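Home Textiles and Everyday Care, Unit 4
Soft things on a bed: pile, print and paper

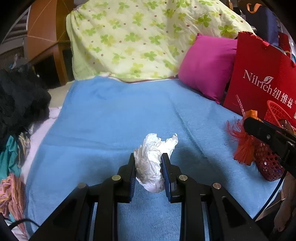 What you need for this session

Bring one piece of bedding from home, clean, and a few paper tissues. Murray Nguyen will have the magnifiers out in the Wimbridge room. If you missed Unit 3, read the pages on knitted fabrics first, as I'm going to lean on them quite a bit!

1. Fleece

I love teaching fleece. It is so ordinary that most of us stop looking at it, and then you put it under a lens and there's a whole forest in there. The usual kind is a knitted polyester with its surface brushed up so that the fibres stand away from the base. Air sits between them, and that trapped air does most of the warming.

Look at the light blue blanket in the picture. Close to you, the surface is finely ribbed, and further up a long crease runs off diagonally to the right. Ribs and creases are different things and I want you to keep them apart in your notes. Ribbing is a texture of the cloth itself. A crease comes from how the cloth is lying, and you can usually smooth it with your hand.

Care: wash cool, skip the softener (it coats the fibres and flattens the pile), dry on low or on a line.

2. Printed sheets

The pale yellow-green sheet has four-petal clover shapes in green and yellow, with little reddish-brown dots. Lovely thing to draw! Try sketching one clover, then work out how you would repeat it across a width of cloth. Where the sheet is gathered or wrinkled the print bends with it, so find a flat patch on your own piece before you measure the repeat.

Arūnas Lill's handout on pattern repeats is in the Laur folder, page 2.

3. Pillows and seams

Check the right side of the magenta pillow, where the seam is puckered. Puckering has several common causes – thread tension set too tight, two layers feeding unevenly, or thread that shrinks more than the cloth around it. A photograph can't tell you which. With your own piece, turn it inside out and have a proper look.

4. Paper tissue

A crumpled tissue holds its wrinkles because the paper fibres bend and stay bent. Fleece springs back. Crush one of each in your fist, let go, and write down what happens over the next minute.

And please check pockets and bedding before washing. One tissue in a load of fleece will keep you picking off white bits all evening.

For next time

Half a page on your crush test, with a sketch. Hand it to Bronisława Brzozowska or leave it in the Develeck tray.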